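Browning Evenness in Two-Slot Toasters: Student Project Report

Unit: Food and Kitchen Technology, Project 2
Submitted March 9, 2025

Background

Toast is a simple food to make and a hard one to make the same way twice. Most people in our residence set the dial once and then adjust by eye, pulling the bread up early or putting it down again. Our group wanted to know how much of the difference in colour comes from the setting and how much comes from things the user doesn't think about, such as whether the toaster is already warm or whether both slots are in use.

We kept the project small on purpose. The bread was a plain white sandwich loaf from the Rakska bakery, bought sliced, and every slice in the main trials came from the middle of the loaf. End crusts were left out because they brown differently on the outer face.

Method

The toaster stood on a white table well away from the wall, with the cord running off the back edge. It was not moved between trials. Each slice was weighed before toasting, lowered with the lever, and left until it popped up. It was then weighed again and laid beside a colour card we had made from paint samples in the Amer range, numbered from palest to darkest. Both faces were scored, top half and bottom half separately.

We ran 32 slices in total. Half of these were toasted from a cold start, which meant waiting until the slots had cooled fully. The other half went in straight after a previous slice. Within each half, some slices were toasted alone and some as a pair, and we swapped which slot was used for the single slices.

The dial stayed at 4 for all main trials. We tried lower and higher settings on the first afternoon, but the low ones barely coloured the bread and the high ones made the card difficult to read.
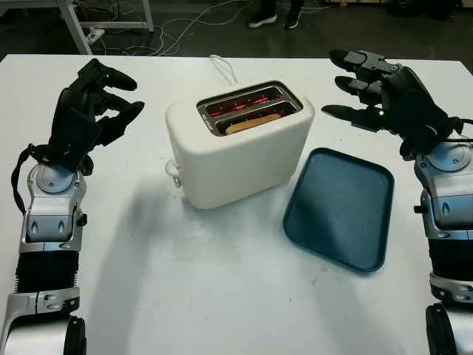

Why does the second round of toast come out darker than the first on the same setting?

The metal and the air inside the slots are already warm when the second round goes in, so the surface of the bread dries and starts browning sooner. If the toaster works on a plain timer, it runs for the same time regardless and the extra heat shows up as colour. Turning the dial down slightly for later rounds, or waiting a few minutes, brings the two closer together.

Results

Warm starts gave darker toast in almost every trial. The usual difference was one step on the colour card and sometimes two. Slices from a warm start also lost more weight, which fits with more water being driven off.

Single slices were less even than pairs. The face nearest the middle of the toaster was usually paler than the outer face when the other slot had no bread in it. We expected the opposite and repeated those trials, with the same result. We don't have a good explanation. It may be particular to this model.

The bottom half of each slice was darker than the top half. The upper crust was the palest part throughout, and on the taller slices it hardly changed colour at all. Turning the slice on its side helped with the top edge but left one side crust pale instead.

The choice of slot made no difference that we could see.

Problems

Waiting for the toaster to cool took much longer than we had planned. We allowed 60 minutes for the cold-start trials and needed more than twice that, so they were split over several sessions. The loaf was a day older by the end and the last slices were lighter before toasting than the first ones. We should have frozen part of the loaf on the first day, or bought a fresh one for each session.

The colour card was also a weak point. Two of us scored every slice and we disagreed by a step on a fair number of them, mostly in the mid browns. Scores were averaged. A lamp with a fixed position would have helped, as the daylight in the room changed through the afternoon.

Crumbs were emptied at the end of each session. We did this with the plug out and the toaster cold. On one occasion it was forgotten, and the first slice the next day smelled burnt although its colour was normal. That slice was left out of the averages.

Further work

A darker bread would be worth testing, though the colour card would need to be remade. We would also like to compare this toaster with a four-slot one, and to try the reheat setting on slices that have already been toasted once and left to cool. The weighing sheets are stored with the group folder and will be kept until May.

Related reports

Kettle Limescale and Boiling Time
Keeping Sliced Bread: Paper Bag, Plastic Bag and Tin
Energy Use in the Sulmont Residence Kitchen
Drying Herbs at Low Oven Temperatures
Rye Loaves from the Avotiņš Starter: Rise and Crumb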